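Gray Sky, Clean Windows: Outdoor Jobs to Save for a Cloudy Day

I used to look out at a solid gray sky and go straight back to the couch. Now I go looking for my bucket! An overcast day with no rain in it is the best cleaning weather there is. Soap stays wet long enough to do its work, you aren't squinting, and you can see every streak on a pane of glass without the glare bouncing back at you.
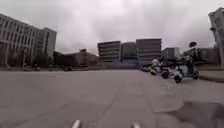 Frøydis Hedlund

Give me pale cloud from one side to the other and a big stretch of paving, and I'm happy. Look at all those narrow windows in rows, too — somebody has a serious squeegee habit ahead of them. Most of us have far fewer to deal with, so let's start there.

Windows first

Brush the frames and sills before any water goes near them. A dry paintbrush, the cheap two-inch kind, gets right into the corners where the grit sits. If you skip this you'll be pushing mud around for the rest of the morning (ask me how I know).

Then a bucket of cool water and a small squirt of dish soap. Small! I mean a teaspoon for a whole bucket. Too much soap is where nearly all streaks come from. Wash the pane with a soft cloth or a sponge, top to bottom, and pull the squeegee across while the glass is still wet, wiping the blade after each pass. I keep an old cotton pillowcase over my shoulder for that and it beats any towel I own.

For tall, narrow panes, turn the squeegee and work straight down in one long pull, with each pull overlapping the last by an inch. Dry the bottom edge with your pillowcase and move on. Don't go back over it while it's damp. Any little line you can still see after it dries will come off with a dry microfiber cloth.

Do the insides side to side and the outsides up and down. When you spot a streak later you'll know which side it's on, and you can fix it in ten seconds.

Paving and patios

Sweep dry, and sweep with a stiff push broom. I love mine — it has a 24-inch head and I've replaced the handle on it more than once. Work in long lanes, all in the same direction, and stop to scoop up the pile before it gets too big to steer. On a wide open area pick a mark at the far side, a post or a tree, and walk toward it. You'll stay much straighter than you would looking at your feet.

Leaf litter along the edge near trees and shrubs needs a rake first, or it just packs into the bristles. After that, pull the weeds from the joints. An old butter knife with the tip bent over is perfect for it, and I've never found anything in a store that I like better.

For a green film on the slabs, scrub with warm water and a little dish soap, let it sit, scrub again and rinse. Vinegar gets recommended all over the place, but please keep it off concrete and limestone. The acid eats at the surface, and you can end up with a rough patch that grabs dirt even faster.

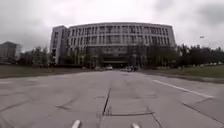 Azevedo, April

Concrete as wide as that roadway is a job for bigger equipment than mine, but a driveway takes the same approach in miniature: dry first, wet second, and start from the high end so the rinse water runs away from clean ground.

Oil spots

Fresh ones, cover with plain clay cat litter, grind it in with your shoe and leave it overnight. Sweep it up and bag it, then repeat if the spot still feels greasy. Old ones need a thick paste of powdered laundry detergent and water, a stiff nylon brush and some elbow grease. Skip the wire brush. Bits of steel get left behind and turn into rust freckles.

And while the cars are out

Cloud cover is wonderful for washing a car, light-colored or dark. Rinse well, use two buckets (one for suds, one for rinsing the mitt), do the roof first and leave the wheels for last with a mitt of their own. Silver and white paint hide dirt on the doors, so crouch down and check the sills before you put everything away.

I finish by washing the broom. Swish the head in the leftover soapy water, rinse it, and hang it bristles down where air can get to it. Same for the squeegee — rinse the rubber, dry it, and hang it up so nothing leans on the blade.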